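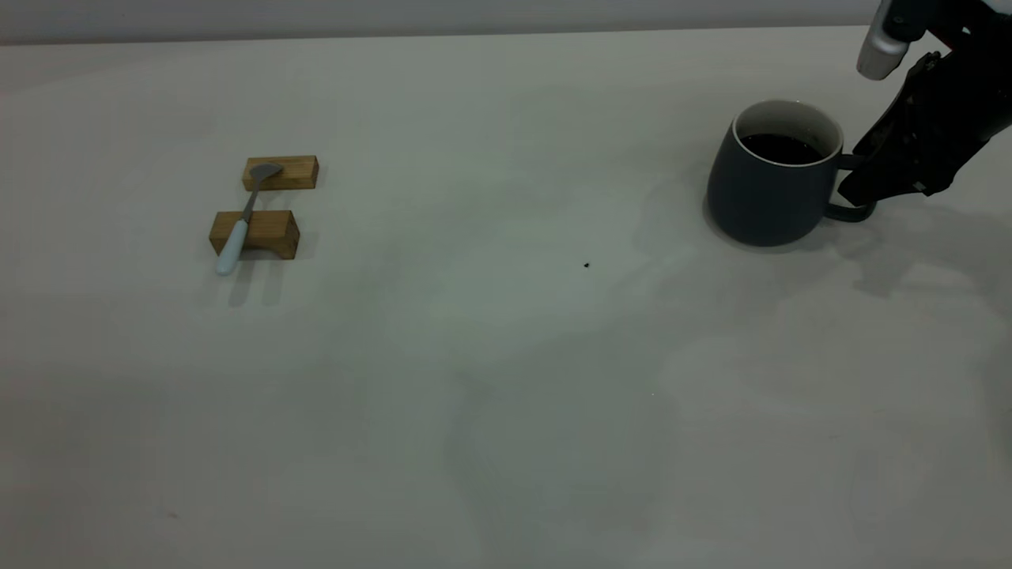 Nedberg, 11. Februar 2021

Mitesserinnen und Mitesser gesucht: Wer kocht und erzählt mit uns im Suppenarchiv?

Suche Suchbegriff eingeben Suchen

Liebe Nachbarinnen und Nachbarn, liebe Freunde der guten Brühe,

seit dem vergangenen Herbst sammeln wir im Kulturhaus Macaraeg Suppenrezepte aus allen Ecken unserer Stadt, und mit jeder Zuschrift wächst bei uns die Lust, die Menschen kennenzulernen, die dahinterstehen. 159 Rezepte liegen inzwischen in unseren Mappen: Graupensuppe mit Backpflaumen, eine Fischsuppe, für die man zwei Tage Zeit mitbringen muss, und gleich mehrere Kartoffelsuppen, deren Einsender sich über den Majoran vermutlich nie einig werden (wir freuen uns schon auf die Diskussion!).

Nun soll aus der Sammlung ein Buch werden, und dafür brauchen wir Sie. Wir suchen zehn Personen, die Lust haben, zwischen April und August ein Rezept aus der eigenen Familie nachzukochen und uns dabei zu erzählen, woher es kommt, wer es früher gekocht hat und was bei Ihnen dazu auf den Tisch kam. Sie müssen dafür überhaupt nicht perfekt kochen können. Angebrannte Zwiebeln, vergessenes Salz und der berühmte Schuss Essig, den die Großtante nie verraten wollte, gehören für uns unbedingt dazu.

Gekocht wird bei Ihnen zu Hause, und das Gespräch führen wir am Telefon oder per Video, ganz wie es Ihnen lieber ist. Sollte es im Sommer möglich sein, laden wir alle Beteiligten herzlich in den Hof des Kulturhauses ein, wo wir an langen Tischen gemeinsam löffeln möchten.

Was Sie mitbringen sollten: ein Suppenrezept mit Geschichte, etwas Geduld für unsere vielen Nachfragen und insgesamt sieben Stunden Zeit, verteilt auf mehrere Termine. Die Gespräche führen wir auf Deutsch, auf Wunsch auch auf Thailändisch oder Englisch. Ein Mindestalter gibt es nicht, Kinder machen bitte gemeinsam mit einem Erwachsenen mit.

Die Zutaten bezahlen selbstverständlich wir. Insgesamt stehen dafür 900 Euro bereit, die uns die Stiftung Clidier zugesagt hat; heben Sie also bitte Ihre Kassenzettel auf. Außerdem bekommen alle Teilnehmenden das fertige Buch geschenkt, das im Verlag Flusholm erscheinen wird.

Wenn Sie jetzt schon an einen bestimmten Topf denken, dann schreiben Sie uns doch einfach! Ein paar Zeilen zu Ihnen und Ihrer Suppe genügen, gern auch handschriftlich und mit Fettfleck. Die Texte betreut Yaowalak Srithong, für Termine und Abrechnung ist Charoen Suwannarat zuständig. Post für beide geht an das Kulturhaus Macaraeg, Stichwort »Suppenarchiv«, oder direkt in den grünen Briefkasten am Hofeingang. Einsendeschluss ist Ende März, und wir melden uns bei allen, auch wenn es diesmal nicht klappen sollte.

Mit herzlichen Grüßen
Ihr Team vom Suppenarchiv

Zuletzt aktualisiert: vor 7 Tagen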